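Clandix Adds Hardwax Oil for Butcher-Block Tops to Its Workshop Line

Stoltumetti, July — Clandix, a maker of wood finishes, today announced Firex 90, a one-can oil and wax blend for butcher-block tables, benches and counters.
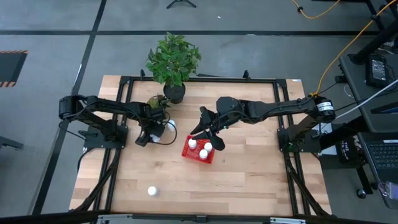

Product details

Firex 90 is a penetrating finish with a solids content of 92 percent by weight. It is wiped on with a cotton cloth or a white pad, left for 12 minutes and buffed off. A second coat may be applied the next morning. The finish dries to a low sheen and leaves the color difference between staves largely unchanged.

Staved tops take up oil unevenly, with end grain absorbing more than face grain. Clandix adjusted the wax content to reduce dull patches at the joints. In plant trials, over 100 test panels were coated, wiped down daily and checked for water rings and raised grain.

Worn areas can be recoated without sanding the full surface. Tops previously sealed with varnish must be stripped to bare wood before use. Oily cloths should be laid flat to dry outdoors or stored under water in a closed metal can.

Availability

Firex 90 ships in August in small and large cans. Ragab, the company's distributor, will supply trade accounts from its Stoltumetti warehouse. Safety data sheets and a coverage table — listed by wood species — are available from either company on request.

About Clandix

Clandix produces oils, waxes and cleaners for interior wood surfaces.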